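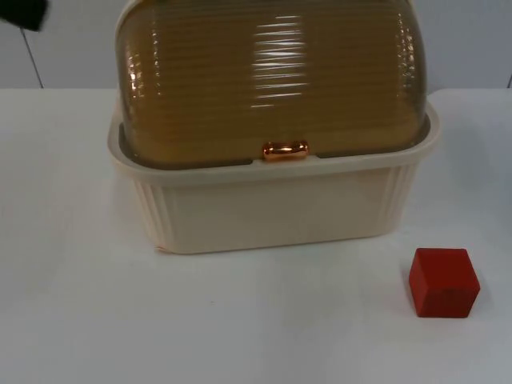
The digital signage trade has spent much of the past year discussing brightness, and comparatively little time discussing where a screen is to stand. During the refurbishment of the public library at Mirkthorpe, I was asked to advise on two freestanding information displays for the entrance hall. The first proposal, prepared by Oltoron, specified high-output panels of the kind normally placed in shop windows. I asked that the enclosure be considered first. Even a household bread box, with a plain front, ribbed corners and a rim that projects all the way round, has been given a shape that suits handling and cleaning, and an indoor display deserves the same attention. The entrance hall is used by wheelchair users, by parents with pushchairs and by school parties, and a sharp-edged steel cabinet at shoulder height would have been unsuitable for all of them.

The revised specification called for rounded housings and a matt front glass. Brightness was to be controlled by a light sensor, with a manual override kept behind the enquiry desk.
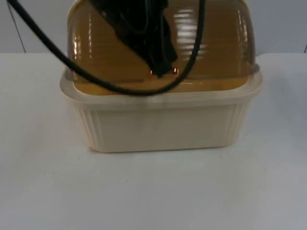 The override proved to be the most contested item. Tomoyo Sakai, who manages the building, was of the view that staff should be able to dim both displays without telephoning the supplier. Oltoron preferred remote control only, on the grounds that local changes would complicate fault reporting. A compromise was reached in August. Staff may now lower the brightness to 60 per cent of its daytime setting, and any change is recorded in the system log.

Content was a separate matter. The library had been offered Darko, a scheduling package already in use elsewhere in the council, and Paro, a simpler product with fewer templates. Brynhildur Hjaltadóttir tested both at the enquiry desk and recommended Paro. Her report noted that a change to opening hours could be published from a single page, whereas Darko required the whole playlist to be issued again. The library accordingly adopted Paro, and 19 notices were transferred from the old cork board before the hall reopened.

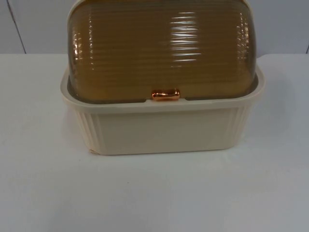
Bread box with cream base and amber lid.

Some points remain outstanding. The display nearer the doors picks up reflections in the late afternoon, and the matt glass reduces these without removing them. I have suggested turning the unit slightly towards the staircase, subject to the position of the floor socket. The power cable will also need a longer cover if the unit is moved.

Larger type has been requested for the events listing. Paro permits this, although fewer entries then fit on each page, and the library will decide on the layout once the autumn programme has been confirmed.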